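Lenier Serving Bowl, Celadon Gray

Stoneware, matte glaze, one size
In stock – ships from our workshop store

Color: Celadon Gray (also in Oat and Ink)
Quantity: 1
Add to cart

About this bowl

The Lenier is the largest bowl we make at Grecu, and it is the one we use most at home. It is made for the middle of the table: a salad for the whole family, noodles for sharing, bread dough that needs a night in the refrigerator, or fruit that stays out all week. The wall is thick and the curve is full, so the bowl feels heavy when you lift it the first time. After some days you get used to it, and then other bowls feel too light.

The shape was drawn by Masaru Yokoyama, who has worked with us since the first Lenier plates. He wanted a bowl without a sharp line anywhere on the outside. From the lip to the foot it is one round movement, and your hand can lie flat against the side when you carry it. There are no handles. We tried handles on 2 early samples and did not like how they looked when the bowl was full.

The glaze

Celadon Gray is a pale green with a lot of gray in it. In morning light it looks more green, and under a kitchen lamp it looks more gray. The surface is smooth and softly matte. It does not shine like a mirror, but a window will still leave a wide, quiet light on the side of the bowl.

We glaze each piece by hand. First the inside is poured, then the bowl is turned over and the outside is dipped. Masanobu Hirano does the dipping, and he holds the bowl near the foot with his fingers. 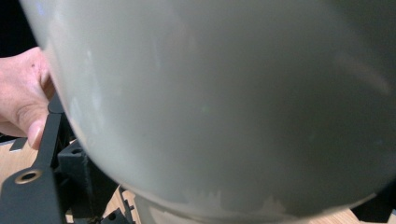 After dipping, the glaze needs to dry before the bowl goes into the kiln, and the speed of drying depends on the season. In March our workshop is still cold and it takes until the evening. In summer the same work is finished before lunch. A slower drying gives a more even color, and a faster drying gives more cloudy places. Both are sold as first quality, so please expect small differences between your bowl and the one of your friend.

Close to the foot the glaze becomes thinner. On many bowls there is a lighter, uneven band there, with an irregular edge, and below it the tone may change again. This is a part of the finish. If you prefer a very regular surface, we recommend the Oat color, where this band is less easy to notice.

Details

Material: stoneware
Capacity: 3 liters when filled to one finger below the lip
Outside: matte glaze
Inside: satin glaze, easier to clean
Foot: unglazed ring, sanded smooth
Dishwasher: yes, but leave space around the bowl
Microwave: yes
Oven: no
Price: $52

Care

Wash the bowl with warm water and a soft sponge before you use it the first time. Metal spoons and whisks can leave gray lines on a matte glaze. These lines are metal left on the surface, and they usually come off with a mild cleaning paste and a little patience. Please do not use steel wool.

Do not put a cold bowl under boiling water. If it comes from the refrigerator, let it stand on the counter for a while. Tea, turmeric and tomato sauce should not stay in the bowl overnight, mostly for the unglazed foot, which can take color if it stands in liquid.

When you stack the Lenier with other bowls, put a cloth or a sheet of paper between them. Heavy bowls go at the bottom.

Shipping and returns

Each bowl is wrapped in paper and packed in a double box. Our shipping partner is Randov, and you will receive a tracking number by email when the box leaves us. Orders over $100 ship free.

We accept all common cards, including Amex. Gift orders are sent without a price inside the box – please write your message in the notes field at checkout, and we will copy it by hand on a card.

If the bowl arrives broken, keep the box and send us a photo of the bowl and the packing. We will replace it or return your money, as you prefer. Unused bowls can be returned in their original box. The cost of return shipping is paid by the customer.

Questions we often receive

Can I buy a lid? Not at the moment. A flat plate from the Lenier series covers the bowl well enough for the refrigerator.

Is the bowl good for mixing with an electric mixer? A hand mixer is fine if the beaters do not touch the wall. For daily baking we suggest the Oat color, where metal marks are easier to remove.

Do you sell seconds? Sometimes. They are offered first to readers of our newsletter.

Goes well with

Lenier dinner plate, Celadon Gray
Lenier small bowl, Ink
Serving spoons in cherry wood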